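Search this site Enter keywords Go

Lirkesthorpe Notes > People > Small Kitchens

One table for everything: how Rokeya Uddin works and cooks in the same room 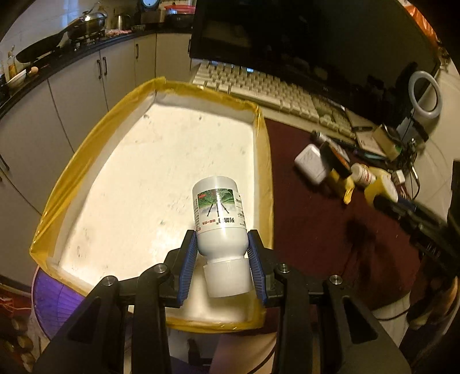
The table and the counter share one room. The cooking side is along the wall.

When I first came to the apartment in Lirkesthorpe, I asked Rokeya Uddin where her office was. She pointed to the kitchen. "You are standing in it," she said.

She does bookkeeping for Vestetik, a small firm that sells curtain fabric, and she has worked from this room for six years. The table has a dark maroon cloth, and on it stand the monitor, the keyboard and a ring light for video calls. A few steps away are the gas stove and the long black counter. Before, she kept a desk in the bedroom, but she did not like it. "I was going up and down the hallway all day to check the rice. Now I turn my head."

I asked what is the most difficult part. She thought about it for a while.

"The small things. A pot is easy, a pot has its place. But a bottle comes to the table, then a cloth, then some papers, and at five o'clock I cannot find my pen."

Her answer to this is the tray. It is white, shallow, with yellow tape around the rim. She put on the tape herself after the edge began to crack, and she has changed it 3 times. Anything that does not belong on the table goes in the tray during the day. In the evening she empties it, one thing after another, and wipes it. The gray marks do not come off any more. "I tried baking soda, I tried lemon. I have made peace with them."

On the cooking side she is more strict. The frying pan and the steel pot stay by the stove, and the kettle has its place farther back, near the blue clock. She looks at the clock more than at the one on her computer. The oil she leaves out, as she uses it every day. The gray cabinets below came from Predby, secondhand, and she paid 959 for the whole row, delivery included. The handles she bought later.

"My sister said they are too dark for a small kitchen," she told me. "Maybe she is right — but they do not show fingers."

In June the room becomes very warm, and then the fan is used from morning. She cooks early, before seven, and the afternoon is only for numbers. I asked if she would take a separate office if Vestetik offered one. She laughed and said that her neighbor Pathirana asks her the same question every year.

"I would have to carry my lunch there," she said. Then she got up to look at the stove.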